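The snack drawer and me

I have been a desk eater for most of my working life, and I am not even a little bit sorry. Give me a drawer, a deadline and something in a crinkly wrapper and I will get through the afternoon quite happily. Lunch I can take or leave. Four o'clock is my proper meal.

It started at Molotis, my first real job, where the canteen shut at two and the only other food was in a machine on the landing that swallowed coins and gave you a look. (You learnt to thump it just under the return slot.) I was so poor that winter that I used to buy one bar and make it last from the post coming in to the post going out, which is quite a feat with a bar the length of your finger.

By the time I moved to the Gurklow office I had money for biscuits, and with biscuits came politics. There was a shared tin. There were rules about the tin, typed up and taped inside the lid, and the main one was that whoever took the last chocolate one had to refill it by morning. So of course the last chocolate one sat there for days, going soft, while we all ate round it. I once saw somebody snap it in two and put half back!
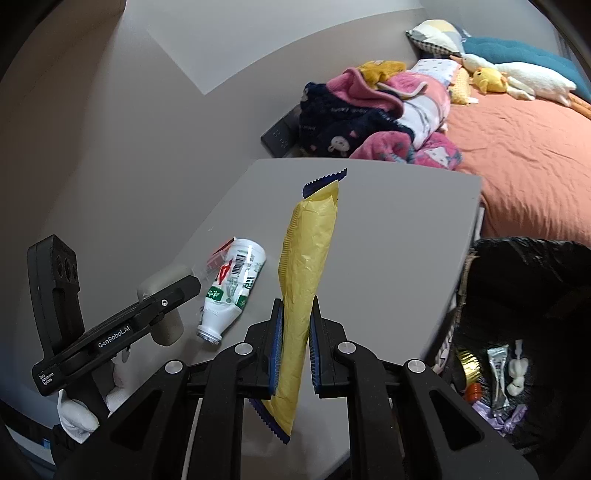 What I love about a desk snack is how private it is. You would never put it on a plate or serve it to a guest. My own tastes run to salt: corn things, pretzels, those small hard cheese biscuits that come 6 to a packet and leave orange dust all over the keyboard. My sister sends me seaweed crisps and I do try, I really do, but they taste of harbour and they stick to the roof of my mouth on the telephone.

Last November I decided to be good. I wrote down every single thing I ate between breakfast and supper, and on the worst day the sum came to 984 calories, all of it from the drawer. I was rather impressed. Then I bought a bag of almonds and a little pot with a lid, and for two weeks I was insufferable. I told people about almonds in the lift. I told my dentist.

The almonds are still in there, by the way, behind the stapler.

These days I work from home, in a back bedroom in Kelum with a view of next door's water butt, and you'd think having a whole kitchen downstairs would have cured me. Not a bit. I still keep a drawer. I go to the shop on the corner, I carry the bag straight past the fridge and up the stairs, and I put everything away under the envelopes as if somebody might be watching. The cat knows the sound of that drawer from 100 paces. She doesn't even like crisps, she just wants to be asked.

It's ten to four as I write this and I've got one packet of pretzels left, so I'll have to go out before the shop gets busy with the school crowd.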